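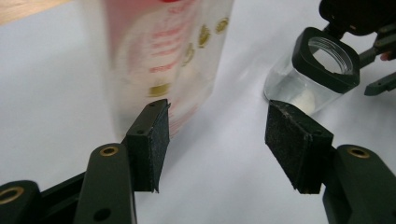

Felt pads on the hand grippers, small jar behind.

talness_mk
Budget for next year is due in December. We have 2 hand grippers and up to 1000 dollars. Spare pads or a third unit?

kaveck65
Pads. Look at the edges on yours, they're fraying. I buy 40 at a time.

rossbench
Disagree. Felt is cheap, cut your own. Put the money toward a third unit so you aren't stuck when one breaks.

kaveck65
Hand-cut ones never sat flat for me.

Kourosh Khosravi
We paid 65 for a pad set from Iluldale, screws included. Ask them for a quote on both before you pick.

talness_mk
Will do. The green arms are holding up fine, so I'm leaning toward pads.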